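Grikton approves equipment plan for second stage of household handling work

Grikton has approved a purchasing plan for the second stage of its household handling programme, under which robots are to be taught to sort, fold and put away clothing in ordinary bedrooms. The plan covers hand-held grippers, spare parts, storage and staff time, and was agreed in July following a review of the first stage.

Under the plan, the number of hand-held grippers in use will rise from 20 to 43. The additional units will be bought in two orders, the first to be placed in September and the second once the first has been checked and issued. The split was requested by Mervyn Rudd, head of purchasing, who advised against committing the full sum before delivery times had been confirmed.

"We would prefer to receive a smaller order in good condition than a large one that sits in a store room waiting for parts," Mr Rudd said. "The second order remains in the budget and can be brought forward if the first arrives on schedule."

Jademton, the subsidiary responsible for day-to-day recording, will keep the grippers and issue them to operators. Each unit will be listed in a single register together with its charger, memory cards and set of fingers. The register replaces the separate lists kept at Brurnton and Bickerstaff during the first stage, which did not always agree with one another.

Fingers account for a larger share of the budget than before. The first-stage review found that they were the part most often replaced, and that sites had at times lent them to one another without making a note of it. A shared stock will now be held at Brurnton, with a smaller reserve at Bickerstaff. Operators may request a replacement pair without prior approval, but must return the worn pair.

Clothing was chosen as the subject of the second stage on the advice of Izzati Tuhumury, who leads the programme. Garments were judged to be a more demanding test than the cups, boxes and tins handled in the first stage, and dark clothing in particular was under-represented in the recordings made so far. Operators have been asked to work with items of differing weight and colour, on beds, and to keep to the usual lighting of the room.

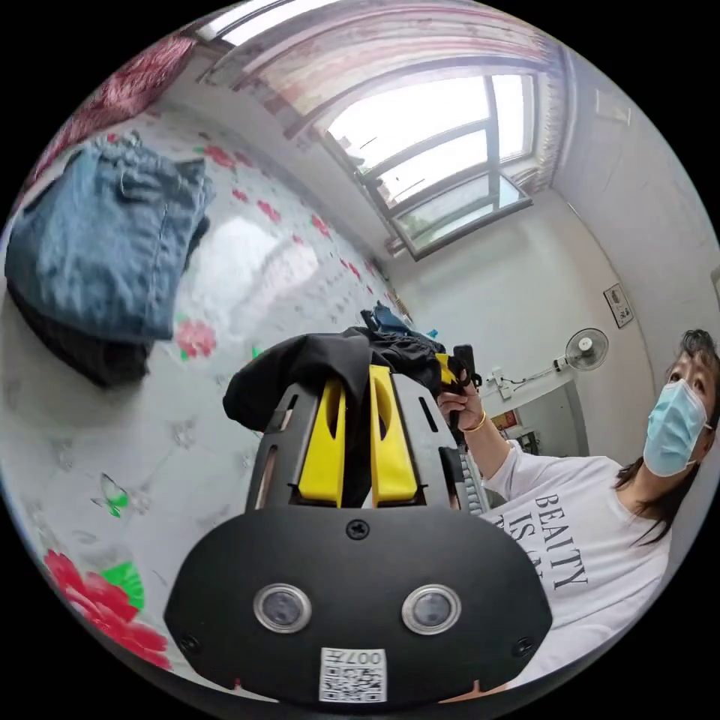
Spending on equipment alone will not settle the matter, in the view of Hậu Phan, who would have liked to see more of the budget set aside for training and for the time operators spend preparing a room. A new gripper issued to someone with only one morning's practice, Phan told the review, produces recordings that later have to be thrown away, and the cost of those hours does not appear on any invoice.

The point was accepted in part. The approved plan provides for 24 paid training places, to be filled before the first order is issued, and allows operators to claim for setting-up time at each home. A request for a full-time trainer at Bickerstaff was not approved and will be considered again with next year's budget.

The plan also sets a working life of 26 months for each gripper — a figure used for budgeting only. Units that remain in good order after that point will be kept in service, and those which fail earlier will be replaced from a reserve held centrally. Lenses are to be inspected at each return, and any unit with a scratched lens withdrawn until it has been repaired.

No decision has been taken on the purchase of robot arms. Ryan Bainbridge, finance manager at Grikton, said that prices had been sought from three suppliers but that a commitment would be premature while the second-stage recordings were still being gathered. A separate paper on arms, including the cost of floor space at Brurnton, is expected in February.

Sites wishing to put forward operators for the training places should write to Jade Hebden at the Jademton office before the end of August. Applications should state the operator's preferred site and the hours for which they are available.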